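Resden three-way power strip, white

Order no. 987
Sold by Plollbridge in single pieces and in boxes of 80

The Resden is a flat power strip for desks, workbenches and classrooms. It has three multi-prong sockets in one row and a push button at the end where the cord comes out. A small red light sits next to the button. On a white table this is useful, because the strip is white also and you do not always notice it at first.

Each socket has its own rocker switch, placed on the right side of the slots when the cord end is away from you. You can leave a lamp running and switch off only the charger beside it.
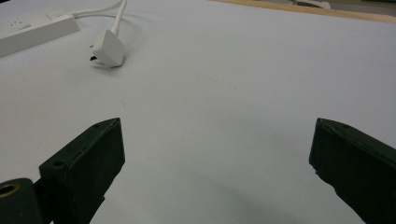
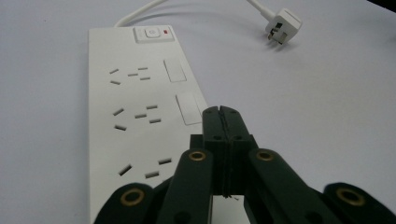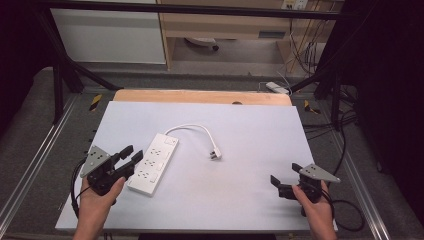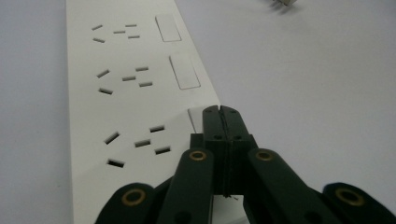 Karimi, product editor for Plollbridge

The surface is matt and smooth, so it can be cleaned with a dry cloth. Please pull out the plug before cleaning. We ask customers not to use spray cleaner near the slots – a little liquid goes inside very easily.

The cord is white too and makes a loose curve when it leaves the strip. Do not bend it sharply behind a cabinet, and do not roll it tightly while the strip is in use. For longer distances please order the version with long cord, it costs more but it is safer than joining two strips together.

The plug and sockets are of the Australian style. Check your wall outlet before ordering. An adapter is not included.

Delivery is free for orders of 100 pieces or more. For 200 pieces we need almost one extra week. The Markell wall clips are sold separately and fit this strip on both ends.

Comments (3)

deskbound_k: Are the switches stiff? My old one needed two hands.

tmr: Mine are a bit stiff in the first days, then fine. I have three of these under the benches.

Ollie P: Please make it in black also. White shows every finger mark in my workshop.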